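Firklow Check Tablecloth, Wipe-Clean
Item 2627
Made by Millet for Cemik Home

A tablecloth has one job, which is to lie there. The Firklow has been lying there for 11 years in our catalog, through a change of owner, two changes of logo and one regrettable season when we tried to get everybody interested in placemats. It is a green and white check. It has always been a green and white check. People write in asking for burgundy and we write back.

The cloth is a cotton base with a thin matte coating on the upper side. Coffee sits on top of it and waits for you. Tomato sauce will do the same for an evening, though we wouldn't leave it a weekend. Ballpoint ink is a different matter and we make no promises there, particularly to parents.
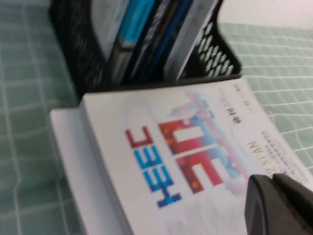

Sizing is where most orders go wrong. Measure the table, then add the drop you want on every side, then check that you added it on both sides and not just the one you were standing at. For a kitchen table an 8 inch drop looks right and keeps the cloth out of people's laps. Go longer for dinners where you want to hide the legs. Go shorter if you own a cat.

Sizes
Square, small: 52 x 52 in.
Square, large: 60 x 60 in.
Oblong: 60 x 84 in.
Oblong, long: 60 x 102 in.
By the yard: 55 in. wide, cut to order, raw edges

The by-the-yard version comes without a hem. The coating stops it from fraying, so you can cut it with kitchen scissors and feel like a professional. Cut pieces can't be returned, however strongly you feel about what your tape measure told you.

Creases

It ships folded, and it will look folded when you open the parcel. Lay it out in a warm room and leave it overnight. Most of the fold lines go by morning and the stubborn ones go by the end of the week. If you have guests coming in an hour, put the bread on the worst one.

Do not iron the coated side. Every April, in the run-up to spring lunches, we get a small wave of messages that begin "I know it said not to." The back can be pressed on the lowest setting with a dry towel in between. Steam is no help at all.

Care
Wipe with a damp cloth and a drop of dish soap
Machine wash cool, gentle cycle, up to 2 times a year
Hang to dry, no tumble dryer
No bleach
Use a trivet under pans

Store it rolled if you have the space. A cardboard tube from a fabric store is ideal and usually free if you look pleasant. Folded in a drawer is fine too, and puts you right back at the section on creases.

Goes with

The Wosov felt underlay, sold separately, which softens the sound of plates and stops the cloth from sliding on a polished table. You don't need it. You will want it the first time somebody leans on a corner to stand up. Matching napkins were discontinued for lack of interest, chiefly ours.

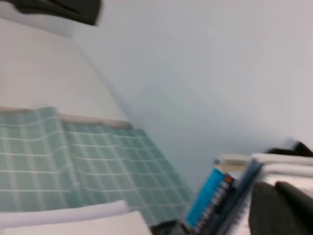
Thibault Huet wrote to say that the large square fits his 44 inch table perfectly well, that the check is a shade grayer than the one he bought from us before, and that he would have given five stars if the hem corners had been mitered. He gave four. He also wanted it known that red wine came off after a whole night, which he had not been testing on purpose.

Régis Bailly took the opposite view on the corners and thought folded ones lay flatter. He ordered the by-the-yard version for a potting bench, cut it crooked, and has kept it.

On the color: the green does vary a little between dye lots. If you are joining two lengths, order them together and mention it in the notes box so they come off the same roll.

Shipping and returns

Hemmed sizes go out within two working days. The long oblong is out of stock and back on Tue 21 August. Returns are accepted within 30 days if the cloth is unused, and we do sniff them.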